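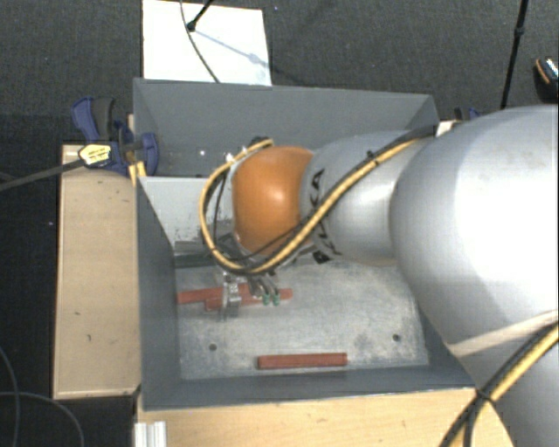
3.2 “箱”“斗”“槽”到底怎么分

写到这一节我其实有点心虚,因为量词和容器名这一块,前人做得已经很细了,我能添的东西不多。不过既然在Flusidmont断断续续待了两个夏天,听了那么多人为“这个该叫箱还是叫斗”争来争去,不写一写也实在可惜(而且争得真的很好玩!)。

先交代语料。我一共收了616条含容器名的口语句子,来自73位发音人,大部分是在Flusidmont的中文社区里录的,小部分来自Vullevar仓库的午休闲聊。录音的底稿先用Zevwood转写,再由我一句一句听着改。改的时候最头疼的就是“斗”和“兜”,软件分不清,我自己有时也分不清,只好回去看上下文。实在看不出来的,我标了问号,没放进后面的统计。

先说“箱”。按一般词典的讲法,箱是收藏东西的方形器具,通常带盖。可是在我的语料里,盖子几乎不起作用。没盖的照样叫箱,“敞口箱”“大灰箱”“那个箱子里头”都很常见,说的人一点犹豫也没有。我原先的假设是“有盖为箱,无盖为筐”,现在看来太书生气了,这里老老实实收回。真正让人改口的是口和底的关系:口和底差不多大,大家放心叫箱;口比底明显宽,就开始有人叫斗了。图2里的灰色敞口容器就是这种口宽底窄的样子,左边的壁往里斜下去,按一位年长发音人的讲法,“壁一斜就是斗”。同样形状的东西,年轻一些的人还是叫箱,最多加个“深”字。

图2 口宽底窄的灰色敞口容器,“箱”“斗”两可

“斗”这个字我多啰唆几句。它本来是量器,后来转指形状像斗的东西,漏斗、车斗、烟斗都是这么来的。Chu是Flusidmont南边的一个村子,那边的人特别爱用“斗”,连洗菜的塑料盆都有人叫“菜斗”。我第一次听见还以为听错了,追着问了好几遍,对方大概觉得我很没见过世面。可是换成圆口的盆,同一位发音人又叫“盆”,所以我猜Chu话里的“斗”多少还保留着“方口”这层意思。只是猜,语料不够,圆口的例子太少,下结论还早。

再说“槽”。槽和前两个字的差别主要在长度,越长越像槽,这一点跟文献一致。有意思的是深度也在悄悄起作用:浅的容易叫槽,深的就难。“水槽”是个例外,水槽可以很深,也可以是方的,照样叫槽。我倾向于把“水槽”当成固定词处理,不再拆开分析。审稿时有人建议我把“石槽”也照此办理,我想了想没有采纳,语料里“石槽”前后常插别的成分,比如“石头凿的那个槽”,说明它在说话人心里还是可以拆的。

接着是底。底在文献里很少单独讨论,我也是听录音听到后面才注意到的。大家谈容器的底,用词比谈壁和口丰富得多,“底板”“箱底”“屁股”“底子”都有。底下若是一块金属板,几乎都会说成“底板”,磨花了的叫“花底”,有划痕的叫“拉花了”。底上有孔的话,叫法又分两派,一派说“眼”,一派说“洞”。我自己从小说“眼”,听到“洞”总觉得那是很大的东西,后来发现这纯粹是我的偏见:语料里小到筷子粗细的孔也有人叫洞。用“眼”的人多半家里有长辈做过木工,这层关系我只在访谈里顺口问过,没有系统地查,读者当个线索看就好。

量词方面,三个字的表现不太一样。“箱”可以自己当量词,“一箱苹果”,再自然不过。“斗”也行,但一当量词就往回跑,很多人马上想到粮食,“一斗米”可以,“一斗苹果”就有人皱眉头。“槽”做量词最受限制,我只听到“一槽水”和“一槽猪食”这两种说法,后一种还是在讲故事的时候说的。换句话说,当名词时三者抢地盘抢得厉害,当量词时反倒各过各的。

有一个方法上的问题得提一下。为了听自然说法,我大概录了100个小时的闲聊,可闲聊里的东西常常不在眼前,说话人嘴里的“那个箱”究竟长什么样,我只能事后去问。人一被问就容易紧张,一紧张就往书面语上靠,当时说的“斗”到了回访时变成“容器”,弄得我哭笑不得。后来我改了办法,不问叫什么,只请对方给我讲讲这东西平时怎么用、怎么洗、坏了怎么修,名字自己就冒出来了。两种问法得到的句子我在语料库里分开标了,下面3.3节做年龄分组时只用后一种,前一种留着做对照。

关于“筐”,我本来也想放在这一节,写着写着发现它牵扯到编织材料,跟形状不是一回事,所以挪到第4节跟“篮”“篓”一起谈。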